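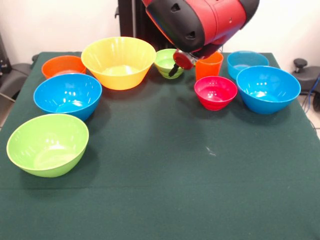
Colent Pigment Ink Pad – Full Size

Product code: 2453
Supplied by: Jammont Papercraft
Colours in range: 23

A slow-drying pigment ink on a raised foam pad, intended for stamping, heat embossing and direct-to-paper work on uncoated card stock. The ink sits on the surface of the card and stays open long enough to take embossing powder. On gloss or vellum it must be heat set, as it will not dry unaided.

Surface and use

The pad stands proud of its tray, so stamps larger than the pad can be inked by turning the block over and tapping the pad onto the rubber. Photopolymer stamps need a light touch. Pressing hard floods fine lines, and script sentiments suffer first. New photopolymer should be rubbed over with a soft eraser before first inking.

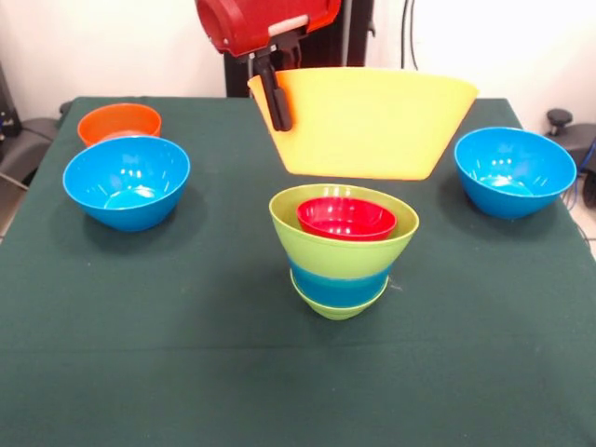 Yellow bowl, raised above the green cloth

Drying times on 300 gsm smooth white card are around 4 hours at room temperature. Heavier coverage takes longer. A heat tool shortens this to under a minute, held well back from the card – scorching shows first on the pale shades.

Cleaning

Use water and a mild soap on rubber and photopolymer. Solvent cleaners are not required and will cloud clear stamps. The two metallic shades leave mica in deep detail and should be brushed out before the ink sets.

Storage

Store flat, lid down. Pads kept on edge dry out along the upper side.
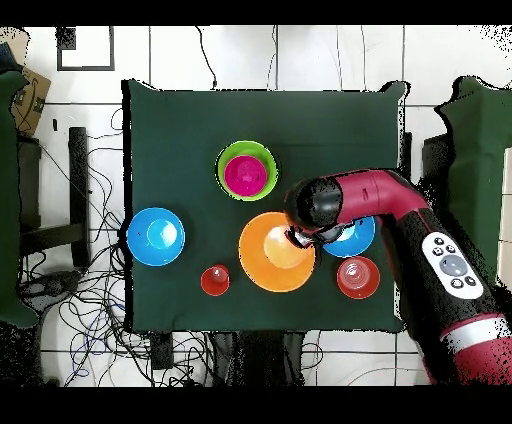
Bowls and cups in several colours

Re-inkers

Sold separately in dropper bottles, one per shade. Apply 10 drops across the pad, spread with the edge of an old store card and leave overnight. Pelupessy re-inkers are dye based and must not be used on this pad.

Swatch chart

The printed chart was stamped by Kartini Wijaya on Laltlow smooth white. Shades on screen will differ. Charts are sent on request with any order of four or more pads.

Related items

Colent re-inker
Colent mini pad
Laltlow smooth white card, A4
Jammont acrylic block, large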